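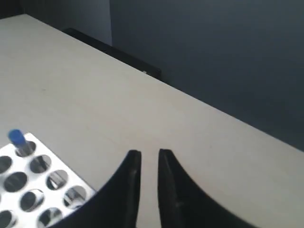
Table and the blue wall.

OK quick one tonight, I have bird stuff all over the kitchen and should be in bed.

So. Swift count. For anyone new, we walk the old streets down by the river at dusk and log chimney swifts going into roost. Same chimneys every year, same clipboards, same arguments over whether a bird that goes in and comes straight back out gets counted (it doesn't, Leszek). September is the big month. They bunch up before they leave and if you get a warm still evening it's like smoke going backwards down a pipe.

We did not get a warm still evening. Wind from the start, drizzle by 7. Stood outside the old Kerkance building with my hood up for an hour and saw a bat, two gulls, and a man trying to park.

Then they came. All at once, low, from over the water, chattering like mad. I had 95 in before I lost my place, started again from the last number I was sure of, ended on 141. Cyprian was across the street on the same chimney and got 138, so we're happy with that. Best for Kerkance since I started doing this. Last year's top count there was 58!! And that was on a good night, with a sunset and everything.

The other chimneys, not so good. Plondasside school had 2. Two birds. Zuzanna waited until it was too dark to see her own pencil and it was still two. There's a new metal cap on the north stack and I'd bet money that's the problem, but it could be the weather pushing everybody to Kerkance instead, so I'm not going to write an angry letter yet. Will write a medium letter.

Leszek had the laundry chimney on Ngata Street and says he got nothing in but saw a merlin go through fast, chasing something. He didn't get the something. Merlin is a nice record for in town anyway. I want it noted that I've stood at Ngata Street four times this fall and seen zero merlins.
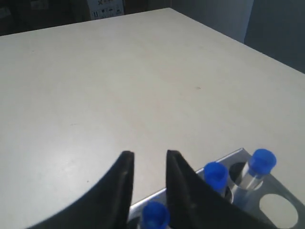
What I'm stuck on now is the map. We have three years of roost counts on loose paper and in two different notebooks, one of which got rained on, and I want it all on one big street map so you can see which chimneys went quiet and when. Tried it on my kitchen floor, the cat had opinions. What it needs is a big flat pale tabletop like this one, little scuff and all, so the whole river side can lie open at once and I can stop folding the south end under. Plan is one dot per chimney, bigger dot for more birds, new color each year. Konrad thinks we should do it on the computer. Konrad can do it on the computer.

Things I still need from people:

Ngata Street sheets from last year, the second half. I have the first half. Somebody has the rest in a glove box.

Start times. Please put start times. "After dinner" is not a time.

If you counted from the bridge, which end??

Also Dezső asked me what to do about a swift he found on the sidewalk by the bakery. Short answer, don't throw it in the air. People do this and it can finish off a hurt bird. Box with a lid, some air holes, dark and quiet, no food no water, and call the wildlife rehab people right away. They can't perch like a robin does, they cling, so hang a bit of rough cloth down the inside of the box for it to hold on to. He had it with the rehab lady by noon and she says wing looks OK, just thin. Fingers crossed.

One more count to go this month if the wind drops. I'll take Kerkance again becuase I'm greedy. Zuzanna wants off Plondasside and I can't blame her, so if anyone fancies a chimney with two birds in it let me know. Bring a hat. Bring a clicker if you own one, my Truvier jammed at 95 and I did the rest on my fingers, which is the real reason I lost my place.

Will post the numbers from the other streets when I can read Leszek's handwritting.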